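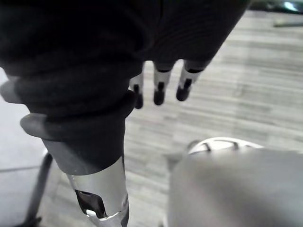 3 min read

Reserve study vs. special assessment, Brito unit

tidewall_7
Under contract on a second floor unit at Brito. Seller's packet shows a special assessment of $1,488 per unit for the roof membrane, payable in October. The reserve study lists the same roof with 13 years of remaining life. Which document controls?

parcelmap
The assessment. A reserve study is a planning estimate and creates no obligation. Ask for the meeting minutes and the contractor's scope. If Plarkar did the inspection, the report will have a core sample appendix. 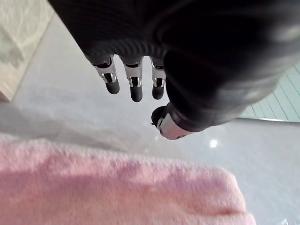
gradebeam
Disagree in part. A study that far off means the monthly dues are underfunded, and the buyer inherits that. Three fingers and a thumb, as on the black hand above, are enough to count the figures I'd want: reserve balance, percent funded, annual contribution and delinquency rate. At Braltus we were at 20 percent funded and the second assessment came seven months after the first.

parcelmap
Percent funded depends on the method. Itetti uses pooled cash flow, so a low figure there is not a defect by itself.

gradebeam
It is if the contribution is flat. Pooling doesn't fix that.
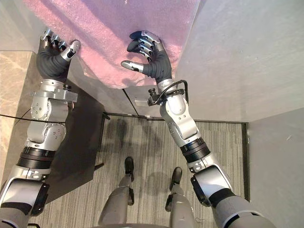

tidewall_7
Contribution is flat for the last three budgets. Minutes requested. Contract is silent on who pays an assessment levied before closing but due after.

parcelmap
Then get an addendum – seller pays anything levied before closing, whatever the due date.

gradebeam
Agreed on that. Have the title company hold the amount in escrow until the estoppel letter shows a zero balance.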